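Automation | Home & Work

Tidy Up, Would You?

In 1970 the magazines promised us a machine that would have the house straight by the time we got home. My mother believed them. She is still doing her own vacuuming, and she'd like a word with somebody.

So I went to Stiltbridge in April to see how the promise is coming along. The chore on offer was one every parent knows: small things all over a surface, and a bag they could go in.

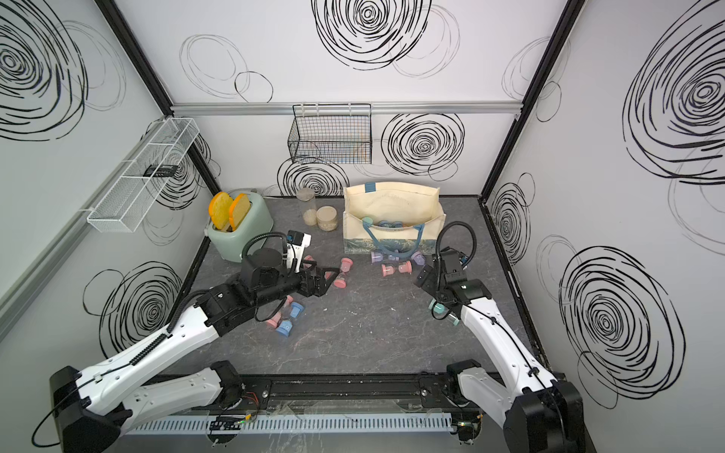
I have a great deal of sympathy for anyone asked to pick up after a toddler, with or without elbows. It's dull work, and harder than it looks. Every item lies at its own angle, half of them lean on each other, and a cloth bag has no fixed shape - it sags and folds wherever it likes. A welding robot never has to put up with that. The car door is where the car door was yesterday.

Shops have the same trouble. A packing firm in Flodulstead told me it can automate anything that arrives in a straight line, and that almost nothing does. The odd-shaped orders still go to people, who manage nearly 30 a shift more than the machine did and complain better.
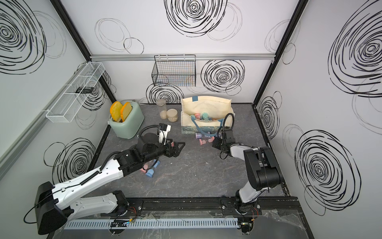
Toy dumbbells, a tote bag and two arms at work in Stiltbridge.

Would I have one at home? Ask me when it does stairs. For now I can clear a kitchen counter in 2 minutes, if I'm shouted at, and I fit in the house.

Related
- The Drundville laundry that went back to hand folding
- Robot mowers of Tomoana: a bumpy summer
- Whatever happened to the smart fridge of 2000?

Contact us | Back to top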